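How a Workshop Plans for New Equipment
Published in March by the Mirnbridge Learning Desk
5 min read

Grown-ups who work with robots spend a great deal of time on something that does not look like robotics at all. They make lists, add up prices and decide what to buy first. This article explains how that planning is done and why it takes so long.

The tools in question are grippers. A gripper is a tool that closes on an object and holds it, much as your finger and thumb do. Some grippers are fixed to a robot arm. Others are held in a person's hand, so that the person can show how a job should be done.

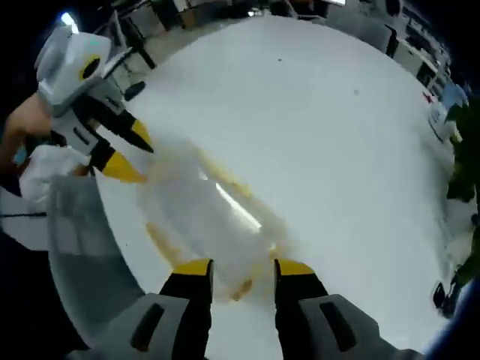
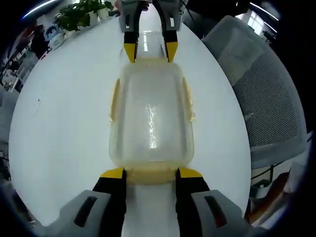 Grippers with yellow tips at a white table: first with a clear plastic cup, then with a food container that has clips on its sides.

Step One: Decide What the Job Is

Before any money is spent, the planners write down the job in plain words. "We want to handle kitchen objects" is a start, but it is too wide. Which objects? A cup is round and can roll. A container with a lid has flat sides and corners. An object that is soft, heavy or slippery may need a different tool again.

The Dradon workshop, which will be used as the main case in this article, wrote its job in one sentence: "Pick up, turn and put down small household objects on a table." Everything on its shopping list had to help with that sentence. A very fine drill was taken off the list, although several people wanted it.

Step Two: Count the Hands

Many jobs at home need two hands. One hand keeps a box still while the other opens it. The same is true for grippers, and so equipment of this kind is often bought in pairs. A pair costs twice as much as a single tool, and this must be written into the plan from the beginning. A workshop that forgets the second gripper will have to ask for more money later, and the answer may be no.

Step Three: Separate the Two Kinds of Cost

There are costs that you pay once and costs that come back.

A table is paid for once. It may last many years. A gripper is also paid for once, but its parts wear down. Parts that rub against objects may need to be changed. Batteries grow weak. Cables bend and break. These are called running costs - they keep arriving for as long as the equipment is in use.

You may know this already if you have ever had a pet fish. The tank was bought on one day, but the food must be bought again and again.

Step Four: Make the Budget

A budget is a plan for money. The Dradon workshop had 2000 dollars to spend on small items for the year. The grippers themselves were paid for from a different budget. The planners divided the money as follows:

Table, chairs and storage bins: 1200 dollars
Spare parts: 300 dollars
Objects to practice with: 177 dollars
Kept for surprises: 323 dollars

If you add these four numbers together, you will arrive at 2000. Planners check this sum several times, and they ask another person to check it as well.

The line called "Kept for surprises" is not a treat. It is there for the day when something breaks or a price goes up. If there is no surprise, the money may be used the next year.

Step Five: Ask for Prices

The planners then write to sellers and ask each one for a quote. A quote is a written price that the seller promises to keep for a certain time. Dradon asked two firms, Pusine and Fagundes, for a quote on the same set of spare parts. Pusine asked for less money. Fagundes asked for more but could deliver sooner.

Which would you choose? Dradon still had some spare parts in the cupboard and was able to wait, so it chose Pusine. A workshop with an empty cupboard might have chosen the other firm, and that would also have been a sensible choice.

Step Six: Plan the Waiting

Equipment does not arrive on the day it is ordered. Dradon waited 16 days for its parts. During that time the planners measured the room, decided where the table would stand and checked that there were enough electrical outlets. They also made sure that a person could walk all the way around the table - one early drawing had left no room for the chairs.

Words to Know

Budget: a plan that shows how money will be used.
Quote: a price given in writing before anything is bought.
Running cost: money that must be spent again and again to keep something working.
Spare part: an extra piece, kept ready to replace one that wears out.

Try It Yourself

Choose a job that is done in your home, such as packing a lunch. Write the job in one sentence. List every item it needs, and mark the ones that must be bought more than once. Ask an adult to help you find the prices, then add them up and set a little aside for surprises.

3 comments
16 shares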